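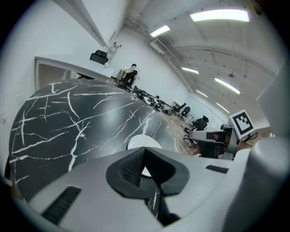 3. 처음 켜기 전에: 충전과 설치

안녕하세요, Koller 611 충전식 랜턴 설명서의 세 번째 부분을 맡은 Rhydian Powell입니다. 앞부분에서 상자 속 구성품은 다 확인하셨죠? 이제 충전하고, 걸고, 켜 볼 차례예요. 저도 집에서 이 랜턴을 쓰고 있어서 제가 헷갈렸던 부분은 조금 길게 적었습니다. 급하신 분은 번호가 붙은 문장만 읽으셔도 괜찮아요!

3.1 첫 충전

1) 배터리 덮개를 시계 반대 방향으로 돌려 엽니다. 손톱으로 밀지 말고 동전을 홈에 끼워 돌리세요.
2) 배터리 단자에 붙은 노란 절연 테이프를 끝까지 당겨 뺍니다. 테이프가 중간에 찢어지면 배터리를 꺼내서 남은 조각을 떼어 주세요.
3) 덮개를 다시 닫습니다. 딸깍 소리가 한 번 나야 해요.
4) 본체 뒷면의 고무마개를 열고 동봉된 케이블을 꽂습니다.
5) 표시등이 주황색에서 초록색으로 바뀔 때까지 기다립니다. 첫 충전은 꽤 오래 걸려요. 저는 저녁 먹고 꽂아 두고 그냥 잤습니다.
6) 케이블을 빼고 고무마개를 꾹 눌러 닫습니다.

참고: 표시등이 빨간색으로 깜빡이면 고장이 아니라 단자가 덜 닿은 경우가 많습니다. 3)번으로 돌아가서 덮개부터 다시 닫아 보세요. 그래도 깜빡이면 케이블을 바꿔 보시고요.

주의: 고무마개가 열린 상태로 비를 맞히지 마세요. 젖은 손으로 케이블을 만지는 것도 안 됩니다. 부풀어 오른 배터리는 절대 충전하지 마시고 폐건전지 수거함에 문의해 처리하세요.

3.2 놓을 곳 정하기

랜턴은 세워 두거나 걸어 둘 수 있습니다. 세울 때는 바닥의 접이식 다리 세 개를 모두 펴 주세요. 두 개만 펴도 서 있기는 하는데(해 봤어요) 문만 세게 닫아도 넘어갑니다.

걸 때는 손잡이를 위로 올려 잠금 위치까지 밀고, 고리에 건 다음 아래로 살짝 당겨서 빠지지 않는지 보세요. 천막 안이라면 천에서 한 뼘 이상 떨어뜨려 주시고요. 최대 밝기로 오래 켜면 갓 윗부분이 제법 뜨거워집니다.

실내 테이블에서 쓰실 분은 다리 밑에 동봉된 미끄럼 방지 패드를 붙이세요. 매끈한 상판에서는 패드가 있고 없고가 정말 차이가 큽니다.

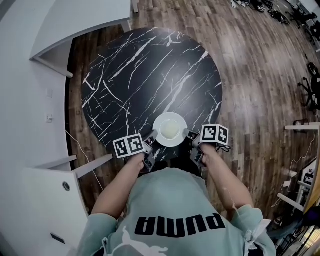
검은색 대리석 무늬의 둥근 테이블

패드 붙이는 순서는 이렇습니다.

1) 다리 끝의 먼지를 마른 천으로 닦습니다.
2) 패드 뒷면 종이를 떼고 가운데를 맞춰 붙입니다.
3) 랜턴을 세우고 위에서 가볍게 눌러 줍니다.
4) 한 시간쯤 그대로 둡니다. 바로 밀어 보고 싶으시겠지만 조금만 참아 주세요.

3.3 켜고 밝기 맞추기

1) 전원 버튼을 짧게 누르면 약하게 켜집니다.
2) 다시 짧게 누를 때마다 중간, 강, 꺼짐 순서로 바뀝니다. 가장 밝을 때 최대 654루멘이에요.
3) 색온도를 바꾸려면 켜진 상태에서 버튼을 길게 누르고 있다가 마음에 드는 색에서 손을 뗍니다. 랜턴이 이 색을 기억해서 다음번에도 같은 색으로 켜집니다.
4) 가방에 넣고 다닐 때는 꺼진 상태에서 버튼을 빠르게 세 번 눌러 잠급니다. 푸는 방법도 똑같아요.

참고: 잠금이 걸려 있으면 버튼을 눌러도 표시등만 한 번 깜빡이고 불은 안 켜집니다. Sikthorpe 매장에 들어오는 "안 켜져요" 문의 중에 이 경우가 제일 많다고 해요. 저도 캠핑장에서 한참 헤맸습니다...

주의: 켜진 랜턴을 가까이서 똑바로 들여다보지 마세요. 어린아이 침대 옆에 둘 때는 약한 밝기로만 쓰시고 손이 닿지 않는 높이에 놓아 주세요.

3.4 오래 안 쓸 때

여름 내내 쓰고 9월쯤 창고에 넣는 분들이 많으실 텐데요, 완전히 방전된 채로 넣어 두면 배터리가 상합니다. 반쯤 충전한 뒤 잠금을 걸고 서늘하고 마른 곳에 두세요. 두 달에 한 번 정도 꺼내서 충전 상태를 봐 주시면 제일 좋고요. 벽걸이 고리나 여분 패드가 필요하시면 Demcombe 부품 창구에 본체 밑면의 제조 번호를 알려 주세요. 번호 앞 두 글자에 따라 고리 크기가 다르니 주문 전에 꼭 확인하시고요!

배터리 교체 방법은 4장에 있습니다.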